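Arm stops short of the tray after moving the base block

Saqib Ghumman
08/06/2020
We have a small bench arm at Storthorpe and I keep a simulated copy of the cell to try moves on first. I moved the base further back in the model to make room for the tray. Now the pick move ends with the fingers in the air over the table and the log gives error 326. Joint speed is set to 10 per cent. Have I broken the model or is it a setting? 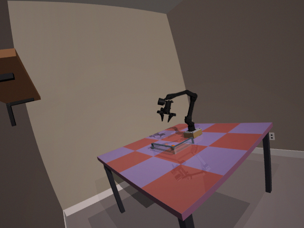 Ilwood
Check the base offset before anything else. When you move the block, the arm moves with it, but the pick points are stored separately and keep their old values. Your gripper is open and hanging well clear of the orange piece in the tray, so I would re-teach the approach point first, then the pick point 99 mm below it. Save, reload the cell and run it one step at a time. If the real base is going to move too, bolt it down and measure it before you copy any numbers across.

Furkesstead
Had 326 on ours in July. Restarted it and it went away. Might be worth a try.

Malik
A restart only clears the log. Do what Ilwood says, and check the reach limit too. Ours was set to 800 and the arm stopped early every time until we changed it.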